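Trasuvix Bench Mat, Large, Black: Review After a Winter of Use

Reviewed by Igor Rusnák
1st June

I do small network jobs out of a workshop in Brostthorpe. Most of it is switches and patch panels for offices, plus a lot of cable making and cable testing. My bench is a pale wood table that I would like to keep looking decent, so I go through bench mats at a steady rate. The last one was a flat rubber mat that curled at the corners and smelled for two months.

The Trasuvix is a soft mat with a bumpy surface. Mine is the large black one, 116 cm wide. It came rolled in a cardboard tube with no instructions apart from a washing label. I paid 30 for it on sale at Hudec. The regular price is higher and I would think twice at that price.

Protection

This is what I bought it for and it does the job. Rack gear has sharp corners, and the bottoms of older chassis often have a screw head or a bent lip that will gouge a table. I have had the same two units on and off this mat all winter and the wood under it has no new marks. I still lift equipment into place. Dragging it bunches the mat up in front of it, and then you have to lift it anyway to get the mat flat again.

The texture also stops small things from rolling. Cage nuts and rack screws stay where they land. Loose connectors do too, though a clear RJ45 plug can settle between the bumps and you end up feeling for it with your fingers. A tray is still a good idea.

Lying flat

It doesn't, at least not for long. It came out of the tube with folds in it, and after a week under a stack of books most of them were still there. I tried a warm iron through a towel, which helped in the middle and did little for the edges. Once there is weight on it the folds stop moving, and for cable work I have quit caring. If you need a level surface for measuring or for anything with small feet, get a hard mat.

The edges are not weighted. Mine creeps toward me through the day and I push it back when I clean up. Two strips of double-sided tape at the back would fix that, but I don't want tape on the table.

Color

Black was the right choice for me. Colored patch leads show up well against it, yellow best of all, and that makes it easier to follow one lead from the port to wherever the other end went. Blue and gray are harder. Black cable on it is a nuisance, and I use a lamp for that.

The surface has a shine to it. Under a strong overhead light you get a lot of little bright points, which bothered me the first few days. Moving the lamp to the side took care of most of it.

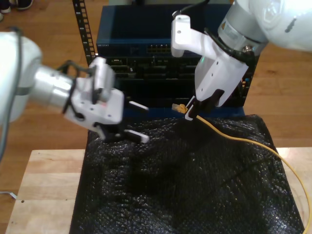 Yellow patch lead over the black mat, with the rack gear behind.

Cleaning

Dust and clippings from cable jackets get down between the bumps. A vacuum with the brush head gets most of it. Wiping doesn't, it just moves the bits along. I have washed it once by hand in the tub. It took a full day and a night to dry and the color held.

Static

The listing says nothing about static and there is no snap for a ground cord. I treat it as a plain cover. For closed equipment and cables that is fine with me. When I open a chassis I roll the Trasuvix up and use my Jovthorpe mat, which has a proper cord and is too small for anything else.

What I'd change

A heavier edge, and a seller that ships it flat. A light gray version would suit people who work mostly with dark cable.

I'd buy it again at the sale price for cable work and for standing rack equipment on a good table. For board repair, look elsewhere.

Rating: 4 out of 5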